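February
By Isabelle Poirier
Print this article | E-mail this article

3. Storage conditions and seed survival

The trial compared two ways of keeping vegetable seed over winter in unheated farm buildings. Seed of leek, parsnip and broad bean was supplied by Desjardins and divided into 764 packets. Half of the packets were sealed in foil with a drying agent. The rest were kept in plain paper, the usual practice among growers in Erdale. Parsnip was included as a short-lived seed, and losses in that crop were expected to appear first.

Packets were drawn at random at the end of each month and sown on damp paper at a constant temperature. A seed was scored as germinated when the root had reached 2 mm. Seeds that swelled but did not root were recorded separately and are not included in the totals below. 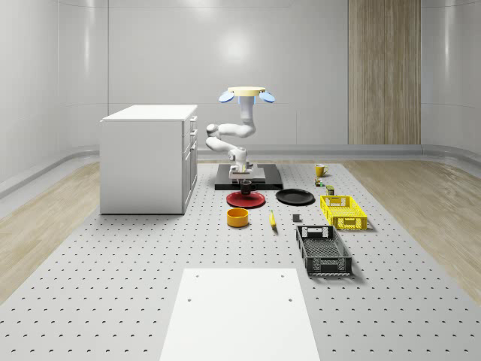
Poirier questioned whether a root of that length could be scored in the same way for leek as for broad bean, given the difference in seed size, and asked that the bean results be read again at a later stage. This was done. The order of the treatments did not change, although the gap between them narrowed slightly.

Moisture was measured by oven drying of a ground sample. Paper packets followed the humidity of the building with a delay that differed between crops. Foil packets showed little movement until they were opened, after which they were discarded.

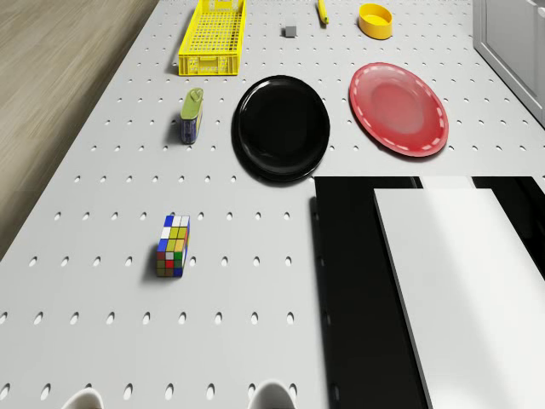
JIKULSTEAD, February. The second site was added after the first draw. It is lower and damper than Erdale, and its seed room has a north wall of unlined stone. Of the parsnip packets stored there, 193 were in paper, and these gave the poorest germination in the trial. Leek in paper also declined, but later and less evenly. Broad bean was hardly affected by either the site or the packet.

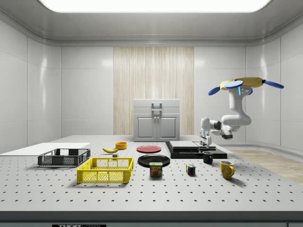
Figure 1. Bench with perforated top, dark platform and small black mug.

3.1 Effect of opening and resealing

Growers seldom use a whole packet at one sowing. A smaller set of the Jila leek strain was therefore opened and resealed at intervals over 12 weeks. Moisture rose after each opening and did not return to its former level, even where the drying agent was renewed. Folding the foil twice and clipping it gave results close to those for plain paper.
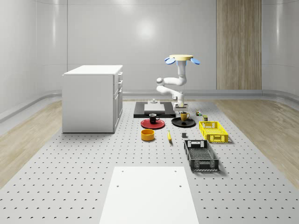 Vol. 12, No. 2

The loss of vigour was clearer than the loss of germination. Seedlings from resealed packets emerged later and over a longer period, a matter of some importance where leeks are raised in modules and planted out together. Field emergence was not measured at Jikulstead, and the figures for that site refer to damp paper only.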